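模擬店舗における買い物補助ロボットの把持計画ソフトウェアの改良
プロジェクト演習 最終報告書 班名:Waka
班員:Bình Chu、Laurier Petrenko、Yusri Pillai

1. 背景と目的
前年度の班が作成した制御ソフトウェアSternirellは、棚や箱に置かれた商品を認識し、指定された一つを買い物かごに入れる機能を持つ。しかし、商品が山積みになっている場合、認識結果が更新のたびに入れ替わり、腕が目標の手前で停止することがあった。本演習では、認識と動作計画の受け渡し部分を作り直し、この停止を減らすことを目的とした。ハードウェアには手を加えていない。

2. システム構成
ソフトウェアは認識ノード、対象管理ノード、計画ノード、実行ノードからなる。認識ノードは頭部カメラの画像から物体の領域を切り出し、クラス名と信頼度を付けて出力する。対象管理ノードは今回新しく追加したもので、Ngauと名付けた。旧版では認識結果を計画ノードが直接読んでいたため、計画の途中で対象の番号が変わると経路が無効になっていた。Ngauは前回の結果と今回の結果を位置と色の近さで対応付け、同じ物体には同じ番号を与え続ける。
実装はPythonで行い、計画ノードのみ旧版のC++のコードをそのまま使用した。ノード間のメッセージ定義はPetrenkoが担当し、対応付けの処理はChu、試験用スクリプトと集計はPillaiが担当した。

3. 対応付けの方法
対応付けにはハンガリアン法を用いた。コストは三次元位置の距離と色ヒストグラムの差の重み付き和である。最初は位置だけで計算したが、隣り合う果物どうしが入れ替わるため、色を加えた。コストがしきい値を超えた組は対応なしとし、2回続けて対応が得られなかった物体は一覧から削除する。
しきい値は記録済みの画像1224枚を使って決めた。正解の番号は班員が手作業で付けた。途中で番号の付け方が班員によって違うことが分かり、127枚を付け直している。

4. 試験
試験は11月に実習室の模擬店舗で行った。対象の指定は端末からクラス名で行い、ロボットが把持動作を開始してから、かごの上で手を開くまでを1試行とした。試行は50回である。各試行の認識結果、計画の成否、関節角度をログに保存し、失敗した試行は後で再生して原因を調べた。再生にはSowaさん(大学院生)が書いたログ閲覧ツールSkovixを使用した。
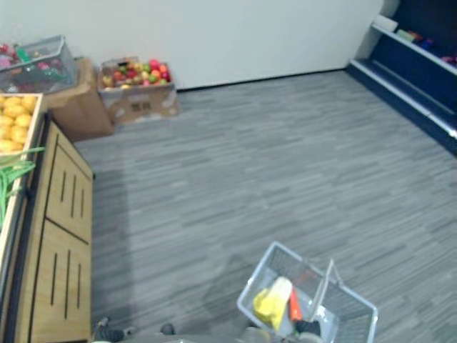
失敗の原因として最も多かったのは、かごの縁と手先の干渉を計画ノードが過大に見積もり、経路なしと判定するものであった。かごは衝突判定では直方体で近似しており、内部の空間も障害物として扱われる。入れる直前だけ上面の判定を外す処理を加えたところ、同じ初期姿勢から計画が通るようになった。ただし、かごの持ち手は近似に含めていないので、持ち手の向きによっては接触の可能性が残る。
次に多かったのは、箱に積まれたりんごの領域が一つにつながって出力される場合である。Ngauは入力された領域を分割しないため、二つの果物が一つの物体として登録され、把持点が両者の間に置かれた。これは認識ノード側の問題であり、今回は対処できていない。
番号の入れ替わりによる停止は、改良後の試験では発生しなかった。一方、腕が対象を隠している間に一覧から削除され、計画をやり直す例があった。削除までの回数を増やすと、すでに取り除かれた物体が残り続けるため、現在の値のままとした。

5. 今後の課題
領域の分割には深度画像の境界を使う方法を検討している。かごについては、底面と側面の板に分けた形状モデルに置き換え、持ち手も動く部品として扱いたい。また、今回の試験は店舗の配置を固定して行ったので、棚の位置を変えた場合の動作は確認していない。
コードは研究室のリポジトリに置き、起動手順と設定ファイルの説明をREADMEに記載した。対応付けの重みは設定ファイルで変更できるが、再起動するまで反映されない点に注意が必要である。

謝辞
実習室の使用と試験方法について助言をいただいたSutrisno Entili先生、Skovixの使い方を教えていただいたBartosz Sowaさんに感謝します。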